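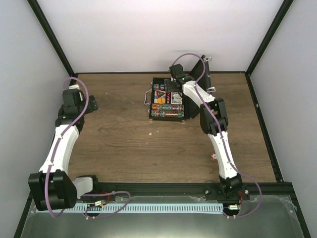

The price is fine but the setup help is what people will end up paying for, one reader wrote under our October note on the Raltusby, the two-arm bench cell from Prakura. Other comments asked whether the cell could be rented before buying, and what sort of work it was meant for. Prakura has now answered the first question with a rental plan, and has put out more detail on the second.

The company, which is based in Elevham, said the Raltusby can be rented from November 23, 2019 for $3,000 a month. The price covers the enclosure, both arms with their grippers, the control software and delivery inside the state. Shipping outside the state is billed at cost. The minimum term is two months, and rent already paid comes off the purchase price if the customer decides to keep the cell. Prakura has not published the purchase price and gives it on request.

The Raltusby is aimed at small shops that handle mixed parts in short runs. Much of the interest so far has come from companies that pack boxed sets, such as craft kits, sample cases and tabletop games, where each tray holds a lot of small pieces and the contents change from one order to the next. Bigger packing lines are seldom set up for that kind of job, and most of it is still done by hand.

Both arms are mounted at the front, on an aluminum rail, and reach back over a wooden floor with plain white walls behind and to the sides. The operator can set a tray or case anywhere both arms can get to. Purple cables run along the arms and down to the front, over a slotted channel. Prakura's demonstration job uses a black case of game pieces, with dice in several colors lined up in narrow rows, a round token, a square card and a number of small blocks. Small, close-set pieces like these are harder to pick than larger parts with space between them, and the company says it chose the job for that reason.

Customers teach the cell a task by moving the arms through it by hand and saving the positions. The software then lets them adjust each position on screen, name it and put it in order with the others. One arm can be told to wait for the other, so that a case can be held steady while pieces go in. Tasks are saved as files and can be copied to a second cell. A person who has used a label printer or a simple CNC router should be able to get a first task running in four hours, according to the company. Harder tasks will take longer, and Prakura does not give a figure for those.

There are limits. The standard grippers are made for solid objects with at least one pair of flat or nearly flat sides. Loose cards, thin paper and soft bags are not supported, and Prakura suggests that customers with those items keep a person on that step. Very shiny pieces may need a change in room lighting. The cell does not feed itself, so someone has to bring in empty trays and take out full ones. Prakura also says in its rental terms that the Raltusby is not meant for food, medical goods or anything sharp.

Speed is the other point buyers will want to look at closely. The company does not claim that the cell is faster than a trained packer, and its sales sheet leaves out any rate per hour. What it does offer is a sample run before the contract is signed. A customer mails in one complete set of parts with a packing list, and Prakura sends back an uncut video of the cell working on it, along with a list of the pieces it could not handle. The sample run is free for customers who go on to rent — others pay a handling fee and return postage.

Installation and training are handled by Foulkes, a service firm that also works from Elevham. Foulkes delivers the cell, bolts it to the customer's bench, checks the arms and spends the rest of the visit on training for two people. Further visits are charged by the hour. Phone support is included during business hours, and replacement gripper fingers are sent by mail at no charge during the rental term. Damage to the arms from a dropped load or a blocked move is covered once. After that the customer pays for parts.

The training is where the reader's comment may turn out to be fair. The hand-teaching method is simple to learn, but a full packing job can have dozens of saved positions, and a tray that sits slightly off its mark will throw off all of them. Foulkes recommends a fixed stop or a printed outline on the floor of the cell, and will make either one to order. Neither is part of the rental price. Shops that change products often should ask for a quote on these before they sign, as every new tray size needs its own.

Space and power needs are modest. The cell sits on a sturdy workbench and plugs into a regular wall outlet. It needs room at the front for a person to stand and reach in, and enough clearance overhead for the arms and cables at full height. A laptop is required to run the software and is not supplied. The cell can work without an internet connection once a task has been loaded, although updates and remote support both need one.

Prakura recommends that operators stop the arms before reaching inside. A stop button is included on a short lead, and the software will not restart a task until the button has been released and the operator has confirmed on screen. Each customer is expected to do a safety check for its own site, and Foulkes can carry one out during the installation visit for an extra charge.

Orders are taken by phone or through the Prakura website, and sample runs are booked in the order that parts arrive. The company says customers who want a cell in place before the holidays should send their parts in right away. Parts should be packed the way they would leave the shop, with the lid or cover included, and the packing list should show which pieces may be swapped with one another and which have a fixed place in the tray. Rental customers who already have a quote for the older single-arm model may move it to the Raltusby without paying a new deposit.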